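Search this site
Enter keyword
Go

Reducing contamination compulsions in kitchen routines: practical notes

These notes are for adults with contamination-type OCD who already have a treatment plan and want the kitchen to stop working against it. They cover setup and procedure. They do not replace the hierarchy you wrote with your therapist, and where the two disagree, follow the hierarchy.

Set a written standard first

Most kitchen rituals expand because there is no fixed end point. Write one down. For each task, record the product, the number of passes, and the condition that ends the task. "Until it feels clean" is not an end condition. "One pass with detergent, one rinse, rack" is. Use the ordinary food safety guidance for your area as the upper limit. Anything past that limit is a compulsion for planning purposes, even when it takes only a few seconds.

Post the standard inside a cabinet door. If it is in plain view, it tends to become something to check.

Handwashing

Wash before cooking, after raw meat or eggs, after the trash, and after the bathroom. Twenty seconds, soap, one rinse, dry. Do not restart the count if you lose track. Losing track and continuing is a useful low-level exposure and can go on the hierarchy as its own item.

Remove the second soap. Many kitchens in this group have a dish soap, a hand soap and an antibacterial gel lined up at the sink, and the sequence becomes a ritual. Keep one bottle for hands and put the rest under the sink.

Supplies

Stockpiling is avoidance in another form. Keep the bottle in use and one spare. I went through my own receipts one June and found 529 individually wrapped wipes bought in a single order, of which I could account for nearly none being used for anything a cloth would not have done.

Label color matters less than people think. I used Mudgway cloths for years in a strict color system and had to drop it, as the system itself had become the thing I protected. Plain white cloths, washed with the regular laundry, removed the decision.

Logging

A log should take less time than the task. I use a Rulport pocket notebook with four columns: task, urge before (0 to 8), response, urge after 30 minutes. Do not log how clean the item was. Do not review the log the same day. Bring it to the session and review it there.

If the notebook starts to generate rewriting or correction, switch to tally marks for a week.

Timers

A mechanical timer is preferable to a phone, which has to be touched, unlocked and then considered for wiping. Set it at the start of cleanup. When it rings, cleanup is finished in whatever state it is in. A typical starting value is the time you take now, reduced by 2 minutes each week until it matches the written standard.

Raw food surfaces

This is usually near the top of the hierarchy, so grade it. Start with bread on the board, then washed produce, then unwashed produce, then raw meat with a normal wash afterward.

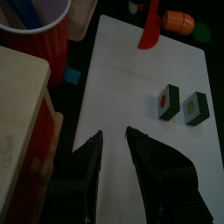
At each step, keep using the same board until the step is dull. Rotating to a fresh board partway through resets the exercise. Knife marks and faint stains that survive a normal wash are to be left alone. Bleaching them out belongs on the list of responses to prevent. A board with deep grooves can be replaced, but set the replacement interval in advance and do not decide it while anxious.

Other people in the kitchen

Agree on one sentence that household members will use when asked for reassurance, such as "That's one for the log." They should say it once and go back to what they were doing. They should not rewash items on request, and they should not touch items on purpose to provoke an exposure unless you planned it together.

When a step fails

Drop one level and repeat it the next day. Do not add a makeup session the same evening. Two failures at the same level usually mean the gap between steps is too large. Split the step by changing one variable only: the food, the time of day, or whether someone else is home.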